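Finished the Brernov book, finally

Ok so I finally got through it. 884 pages, paperback, the spine gave up somewhere in the middle of the second trial. I'd been carrying it on the bus since February and a guy asked me if it was for law school. No. Just for me.

Quick version if you haven't heard of it. It's by Zewditu Tekleab, it's called The Brernov Appeals, and it follows one wrongful conviction case in Lorkham from the arrest all the way through to the last hearing. Robbery, one eyewitness, a lineup that should never have been allowed. Three appeals. The first two went nowhere.

What I liked

The paperwork. I know, I know. But she got hold of 3137 pages of court records and you can feel it - motions, letters to the clerk, a request for a copy of a transcript that took more than 40 weeks to get answered. Reading that chapter made me so mad I had to go wash dishes.

Also the public defender chapters. Tired people, too many files, doing okay work on a bad day and it costs somebody years. She doesn't make them villians. I kept wanting her to and she wouldn't.

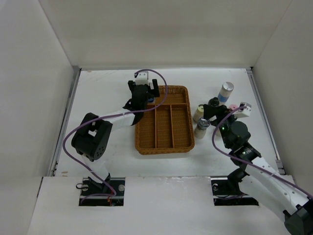
What I didn't like

Too long in the middle. There's a whole stretch on the history of the county courthouse, the bonds, the roof, who got the contract. Skipped some. Went back later and read it out of guilt, still didn't need it.

And the family kind of disappears after the second appeal. His sister is all over the first part, driving up for every hearing, and then she gets maybe two paragraphs. I wanted to know how she was doing.

The publisher is Eze, small outfit, and there are a few typos (I should talk). No index either, in a book this size! I ended up using bus tickets as bookmarks.

Where to get it

My copy came from Futent, the used place by the post office. Yakubu Nnaji at the counter said he can order more, takes a week or so. The library has one but theres a waiting list.

Mine is going to my brother next, then whoever asks. Leave a comment if you want in line. Cover is bent, coffee on the back, sorry.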